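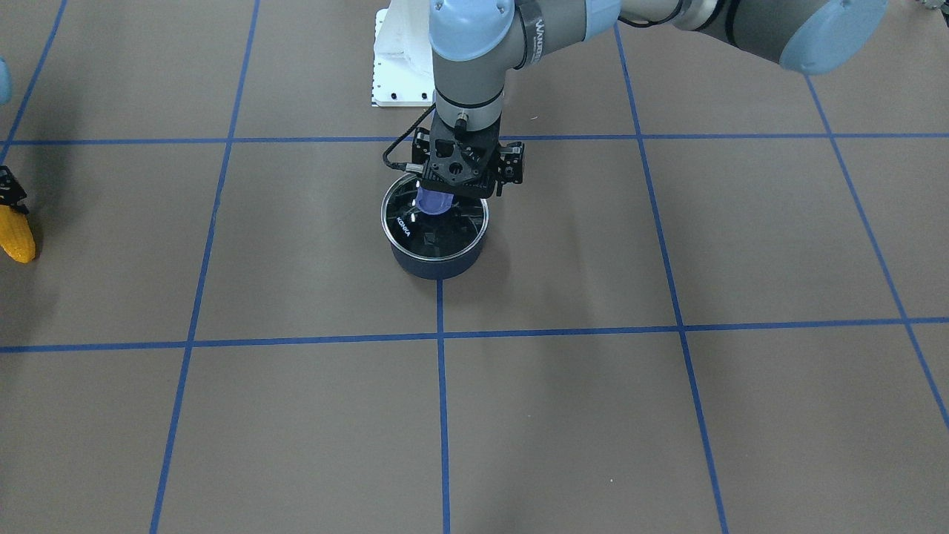
Left arm, purple cup, navy pot. The corn is waiting its turn over on the right arm.

Three weeks into the gripper swap and I have opinions! For anyone who missed the last issue, we've been running the old soft fingers from Ornis against a plain black parallel gripper on the two-arm setup, same floor, same toys, same controller from Plidgate. Melur wanted a proper comparison before we order more of either, and I said sure, how long can it take. Ha.

The job is dull on purpose. Pick up a thing, put it in the pot, repeat. We did 100 tries with each gripper, and the parallel one got 89 in. The soft fingers were kinder to the cup (it's translucent, with a soft violet sheen, so the camera has a rough time finding the rim too) but they kept letting it swing on the way over, and a swinging cup hits the side of the pot more often than you'd like.

What I didn't expect was how much the tilt matters. If the wrist comes straight down with the cup leaning even a little, you need to go in a touch off center or the cup catches the edge. Azlan wrote a small fix for that on Tuesday, and we spent most of the afternoon arguing over where "center" is. He thinks it's the pot. I think it's the cup. We're trying it both ways.

The blue tape on the floor stays, by the way. I know it's ugly, but being able to say "pot goes in the upper middle box, just right of the line" saves me so much time when Anjani and I are setting up from different ends of the room.

Next up is the corn, which is bumpy and a whole different grip. If you have a favorite finger pad for lumpy stuff, drop me a note before we start cutting our own.

Saodah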